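Workshop notebook, Rendier room
15/10/2018, W. Hapeta

White table, light grey tray at the far end 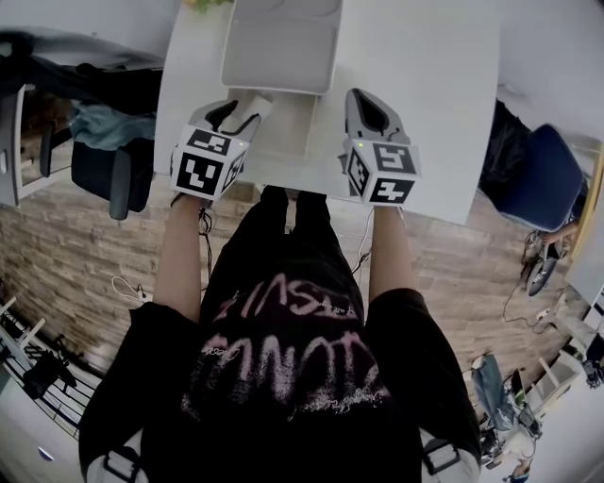 The white table, with the tray at the back and the pale piece in front of it.

Really good session at the white table, so I'm getting it down while it's fresh. The job is still the sorting and laying-out work for the Tirneck trays: where a tray wants to live on the table, how much clear space you need in front of it, and whether the whole business can be done standing without your back complaining by lunchtime. I've been looking forward to this one for ages!

Tray position first. We've gone with the far end of the table, leaving the near side clear for the forearms. Last time I had it close to me and spent the whole morning reaching over the rim with my elbows up round my ears. With it at the back you work over flat table and only meet the rim at the end of the reach. The front edge of the tray sits over the edge of the pale piece, and I like that more than I thought I would. It gives you a line to come back to every time, and you stop looking for it after the first few goes.

The overlap needs a number putting on it. I tried 24 mm by the steel rule and 40 mm after that. At 24 the piece comes out with one easy pull. At 40 it drags, and on two goes the tray came forward with it (satisfying noise, wrong result). So 24 for now, and I'd like to try even less when the next lot comes over from Prendergast.

Raised rims: a big yes from me. I know we argued for flat boards back at the start and I was one of the loudest, but a rim is lovely to work against. You can bring a thing up to it, feel it stop, and let go. The only place it gets awkward is the corners, where anything thin wants to ride up. Maybe a small packer in each corner? Cork would do. There's a bag of offcuts in the Grurton drawer if they haven't all gone on coasters.

Table height. Measured at 698 mm to the top, lower than I'd have guessed. Fine for me for the first hour and then I start to stoop. The blocks under the feet of the other table would bring this one up by 80 mm, and I want to try that before we settle anything. If it's right for me it may be too tall for anybody shorter, so whoever has the bench after me, please write down how your shoulders feel as well as how the work went. It's the sort of thing we always mean to note and never do.

The white top is a joy, by the way. Everything darker than a biscuit shows up on it straight away. The trouble is pale on white. The pale piece is all right while the tray is next to it, as the grey gives you an edge to see, but slide it out into the open and you're relying on its shadow. A sheet of coloured card under the working area would sort that. Blue or a good strong green, matt, taped on all sides so it doesn't creep. I'll bring some in.

Ran the order both ways round:

Tray down first, then the piece slid in under the front edge. Fiddly. You have to lift the tray a touch and it never goes back in quite the same spot.

Piece down first, then the tray lowered over it. Much better! Two hands, one movement, done. I got almost into a rhythm with it, which has not happened on this bench before.

So piece first, tray second, and I'll change the card on the wall to say so.

Around the room. Cables are the one thing I'd tidy before anybody else has a turn. The coiled white one on the floor could go on a hook, and the black one running across by the power strip wants a cover over it. I had my eyes on the table most of the day and that's just when you catch a foot. The chairs could go further back too. I like having the navy one in reach for sitting down to write, but it doesn't need to be turned right up to the table while someone is working.

Coats and bags: can we agree on one place for them? The rack is fine for bags. Things over the backs of chairs end up on the floor sooner or later, mine included.

The plant at the far end stays. I've had one request to move it and I'm voting against. It's nice to look up and see something green, and it isn't taking up any space we use.

Things to do next:

Coloured card, cut to fit and taped
Blocks under the table feet, then measure again
Cork for the tray corners
Hook for the white cable, cover for the black one
New card for the wall (piece first, tray second)
Ask Prendergast if the next trays have the same rim, as a taller one would change the reach

One loose thought before I pack up. If the 24 overlap holds, we could mark it on the table with a strip of tape and do away with the rule altogether. Tape for the tray front, a second strip for the edge of the piece, and anyone could set the bench up in a minute. I'd like that to be in place before December, when the Tirneck lot come to see it and we'll want the table looking its best. Tape is in the second drawer down, the red is nearly finished and there's plenty of yellow.

W.H.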